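Rear subframe, second attempt

13 Nov 2019

The Brirton came to me with a bent rear loop and a seat that had been cut down with what looks like a bread knife. I straightened the loop in September. It cracked again at the left shock mount after 163 miles, so this time I have cut the whole section out and started over.

The new tube is the same outside diameter as the old one with a thicker wall. Arif Cassim bent it for me on his machine at Jillmont and got the two sides to match within 2 mm.

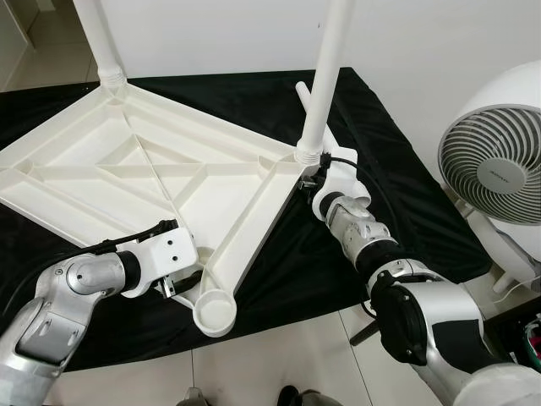 Before welding I bolted the frame to the bench plate and checked the swingarm pivot against the headstock. It was square. The shock mounts were then tacked, measured and tacked again.

The gussets took longer than the tube. The factory ones stop short of the bend, and the crack had started at the end of the weld. Mine run past it and finish in a shallow curve.

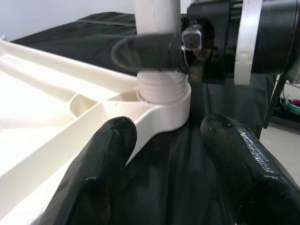 Moulded plastic base, close up.

Wiring next. The loom used to run under the seat pan, where it rubbed. I have moved it inside the left rail with a grommet at each end. The Mutov regulator now sits behind the battery box, which leaves 13 mm of clearance to the rear tyre guard. I would like more.
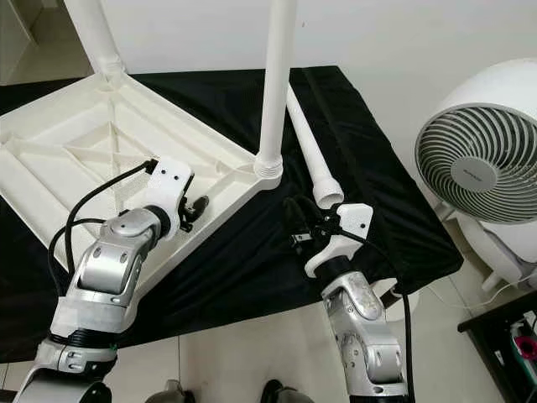
White table, upside down, ribs showing.

Nele Mulder asked about weight. The old section was lighter by about 42 grams. I can live with that. 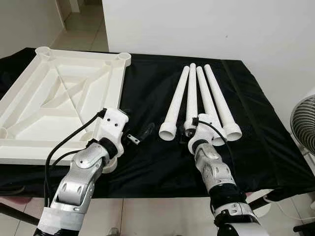 Tabletop and four legs on black cloth.

Still to do: paint, seat foam, and a longer brake hose. The Eide hose I ordered has the wrong banjo angle and is going back. If anyone has the part number for the early type with the straight end, please leave it in the comments.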